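Unit 4: Sorting Small Flat Stock into Open Baskets
Course handout, Packing and Kitting I, Getham Technical Evening School
Instructor: Mateja Lazarević

4.1 Scope

This unit covers small flat packets supplied mixed and sorted by hand or by machine into open containers. Rigid cartons and bottles are treated in Unit 5. Terms follow the glossary issued in April.

4.2 Presentation of the stock

Packets are spread on the work surface in a single layer before sorting begins. A pile hides labels and causes double picks, most often where two wrappers have the same finish. Overlap at the edges is acceptable if each label can still be read. For the bench exercise the lot size is 300 packets, issued in trays of mixed type.

Silver wrappers reflect overhead light and may look blank from one side. Turn the packet before classifying it. White wrappers on a pale wood surface have low contrast at the edges, and a long flat packet lying face down is easily passed over. Sweep the surface from the far edge toward the near edge and check the corners last.

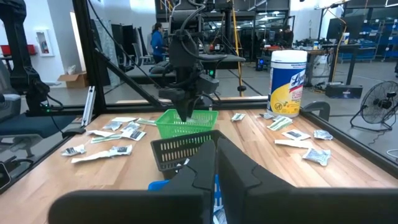

Mesh baskets are preferred to solid bins at this stage. The fill level can be read through the side, and dust from the wrappers falls through. The drawback is snagging: a crimped packet corner can enter a mesh opening and hold there when the basket is emptied. Tip the basket, then run a hand along the inside wall.

Basket color is used as the category key. One color is assigned to one category for the whole session and is not reassigned when a basket is changed out. Write the key on the sheet before the first pick.

4.3 Placement

Lower the packet below the rim before release. Packets dropped from above the rim tend to glide and land outside – the lighter the packet, the worse the drift. Stop filling at 65 percent of basket depth.

4.4 Rejects

Crumpled packets are not rejected on appearance alone. Check the seal along all edges. If the seal is sound, flatten and sort as normal. An open seal goes to the reject tray and is entered in column 2.

4.5 Exercise

Work in pairs, one sorting and one recording, then exchange roles. Complete worksheet 31 and hand it to Costel Radulović at the end of the session. Reading for Unit 5: the Homthorpe notes, sections on carton dimensions and void fill.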